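Religion and Political Authority
Notes for Session 2, 1 October 2026
Setareh Zamani

Reading: 1 Samuel 8; Deuteronomy 17:14-20; Shojaei handout, first half only

Start with the request. The elders come to Samuel at Ramah and ask for a king "like all the nations." Most sermons treat this as plain rebellion. I have my doubts. Deuteronomy 17 already allows for a king, with limits on horses, wives and silver. If the law makes room for one, what exactly was the sin in asking?

The usual answer is motive: they wanted a king for the wrong reasons. Maybe. But look at verses 1 to 5. Samuel's sons took bribes, and the elders say so. That is a fair complaint, and the text never says it was false. Commentators who skip it should make you suspicious.

Samuel's warning (verses 10-18) lists what a king will take: sons, daughters, fields, a tenth of the grain, a tenth of the flocks. Many scholars think the list was shaped by later experience, with Solomon in view. Others point to older city-states nearby that ran the same way. I don't find either case airtight. Be wary of any book that tells you the matter is settled.
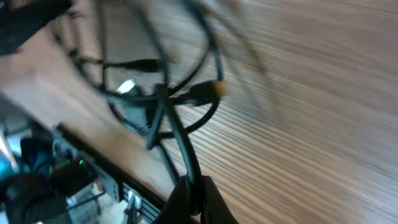
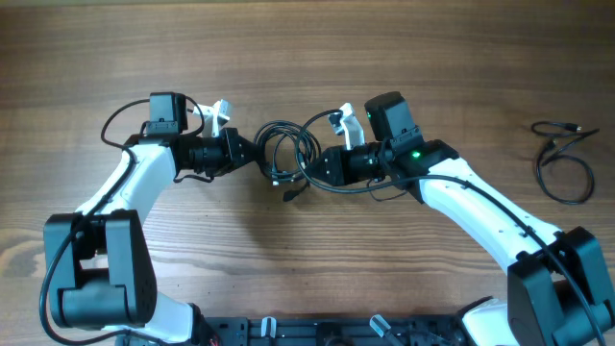
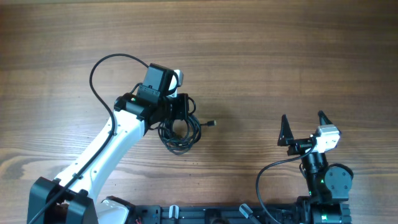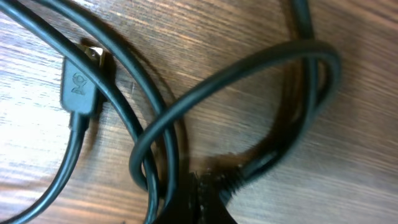
Tabletop with black cables; robot arms in the second and third pictures.

Behrouz Shojaei's handout argues that the chapter is "against monarchy." Read it, then read 1 Samuel 9, where God picks Saul and tells Samuel to anoint him so the people can be saved from the Philistines. Can one book hold both views? Shojaei assigns them to separate sources. That could be right, but it is also a handy way to get rid of verses that don't fit.

For discussion
Does verse 7 ("they have rejected me") condemn kingship itself, or this request?
Why does God tell Samuel to give the people what they want?
Is Deuteronomy 17 a limit on kings or a criticism of one king in particular?

The written response is due next session, 50 lines at most. Quote the passage before you quote anybody's opinion of it. Bring Deuteronomy again; we did not get past verse 17 in August.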